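Gallery: Planning the equipment for our bowl and dish work
Page kept by Hefin Gwynne, Endholm workshop

Welcome to the gallery page of our small automation group. We put it together because other groups often write to us before they buy, and they ask what we spent the money on and what we would do differently. The texts are short and follow the order in which we planned the purchase. Prices change, so I give very few of them.

1. The first list
Savita Agarwal and I wrote the first shopping list on a Monday, in one afternoon. It was too long. It had two arms from Mizuno, a steel bench, a rail, and a cabinet for spare parts. After we removed everything that was there for comfort only, the list had three lines: hand-held grippers, finger pads, and objects to handle.

2. Hand-held first, arms later
We decided to begin with hand-held grippers and to leave the arms for next year. A person can hold the tool and do the task in any normal room, and we learn which tasks are worth an arm. For a group with one budget per year this order is much safer. The quotation from Clutberg for one arm was valid for 30 days, and we let it expire.

3. Furniture
We bought none. Every desk we use was already in the building or in somebody's home. A covering of paper on the top is cheap, and it can be changed when it gets dirty. Please keep a line in your budget for paper and tape, we forgot it two times.
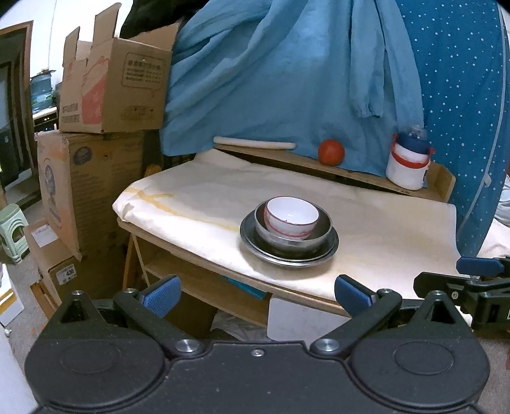

4. Bowls and dishes
The objects are the cheapest part and the part with the most discussion. We set a limit of 200 dollars for all kitchen objects of the first season and stayed under it. Stacking is a good task to plan for, but the sizes must fit each other, so take one bowl to the shop when you buy the next. Polished steel and glazed surfaces should both be on the list, as they reflect the light in different ways.

5. Spare finger pads
Order them together with the grippers. Gumden sends small parts only with the next full shipment, and we waited three weeks for one bag of pads. Now we keep 3 spare sets for each tool, and the date of change is written on the bag.

6. Storage and transport
Each pair of grippers travels in its own hard case with foam inside. Savita cut the foam by hand. A ready case from the supplier was more expensive than we expected, and it had no place for the charger.

7. What is still open
We have not decided about the second arm, and the insurance for work outside the building is under discussion with the Endholm office. The new budget must be ready in February. If your group has experience with renting an arm for one season, please write to Hefin, we would like to compare the costs before we sign.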